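Textile Care Technician, Garment Finishing (Full Time)
Sarimar Textile Services, Dekemley site

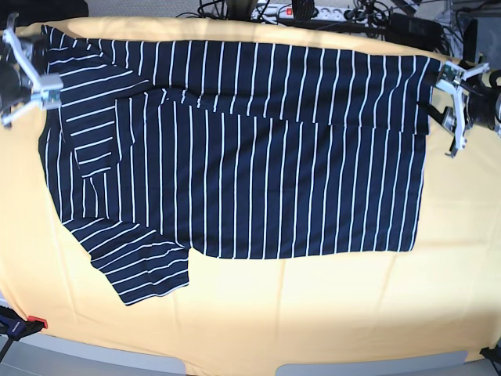 Pinstriped shirt on a cloth-covered table.

Reference: 188
Closing date: 2020-04-21
Reports to: Yuzhen Peng, Finishing Supervisor

The Dekemley site launders and finishes business wear, uniforms and table linen for hotels and corporate accounts. The technician is assigned to the shirt and blouse line and works 40 hours per week on a fixed day shift.

Duties
Sort incoming garments by fiber content, color and care label.
Identify stains and apply pretreatment according to the site chart.
Operate collar, cuff and body presses; touch up by hand iron where needed.
Inspect seams, buttons and plackets. Route damaged items to mending with a completed repair tag.
Fold or hang finished garments to the account specification.
Record rewash items in the shift log.

Requirements
High school diploma or equivalent.
2 years of experience in commercial laundry, dry cleaning or garment manufacturing.
Working knowledge of cotton, wool, linen and polyester blends, including shrinkage and dye bleed.
Ability to stand for a full shift and lift a loaded linen bag.
Basic written English for log entries.

Preferred
Experience with solvent-based spotting.
Experience training new staff on press equipment.

Terms
Hourly pay, set according to experience. The probationary period is six months. Work shoes and aprons are supplied. Paid leave starts to accrue on the first day of employment. Overtime is by agreement and is most often available in October, when the uniform contracts change over.

To apply, send a resume and two work references to Pierina Colombo, Personnel Office, quoting the reference number. Selected applicants will complete a short practical test in sorting and pressing at the Dekemley site.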